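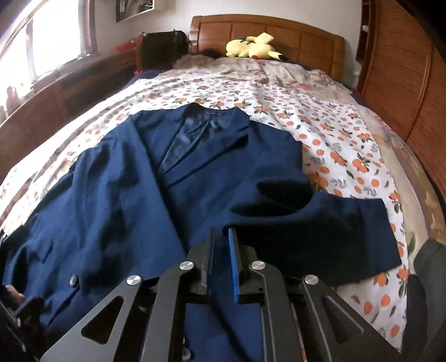 What's Hiding Inside a Suit Jacket?

Have you ever tried on a grown-up's suit jacket? The sleeves flop over your hands, the shoulders stick out, and the whole thing feels much heavier than a T-shirt. There's a good reason for that weight. A jacket is full of secret parts, and most of them are places you never get to look!

Start with the collar

Find the spot where the collar meets the flat, folded part on the chest. That folded part is called a lapel (say it like this: luh-PELL). On lots of jackets there is a little V-shaped bite where the two pieces meet. It's called a notch, so tailors call this kind of lapel a notched lapel. Easy to remember!

Long ago, many coats buttoned all the way up to the chin. When people got warm they undid the top buttons and folded the front back, and the folded look caught on. Some lapels still have a small buttonhole in them, and people sometimes poke a flower through it.

Slippery on the inside

Now open the jacket and touch the inside. Smooth, isn't it? This is the lining. Many linings are made with a satin weave, where the threads skip over several other threads before they duck under one. Those long skips lie flat and bounce the light back at you, so satin looks shiny.

The slipperiness has a job, too. Try pulling a woolly sweater on over a fuzzy shirt and feel how it grabs. A lining lets your arm shoot down the sleeve like a kid on a slide.

The sandwich in the middle

Between the outside cloth and the lining there is often another layer, a bit like the cheese in a sandwich. It's called interlining or canvas, and it helps the chest keep its shape. Pinch the front of a jacket gently and see if you can feel it. The shoulders may have soft pads inside as well.

"Kids always want to see the middle," says Panya Ratanaporn, who mends clothes at a shop in Prarkby. "I keep one old jacket cut in half so they can. It has been poked by at least 100 fingers!"

Pockets with lids

A pocket with a piece of cloth hanging over the opening is a flap pocket. The flap helps keep rain and dust out and coins in. If you're looking at a brand-new jacket, the pockets might be sewn shut with a few loose stitches. A grown-up can snip those.

Try it: be a jacket detective

Ask a grown-up if you can borrow a jacket, then wash your hands and spread it out face up on a bed. Can you find:

the collar and both lapels
a notch
a flap pocket
the buttons on the front
the shiny lining
a secret pocket on the inside (some jackets have 5 pockets in all!)

Look at the ends of the sleeves, too. Are there buttons there? Do they really open, or are they just for show?

When you've finished, slide the jacket onto a wide hanger and smooth down the lapels. Then draw your own jacket and give it any lining you like. Dinosaurs are allowed.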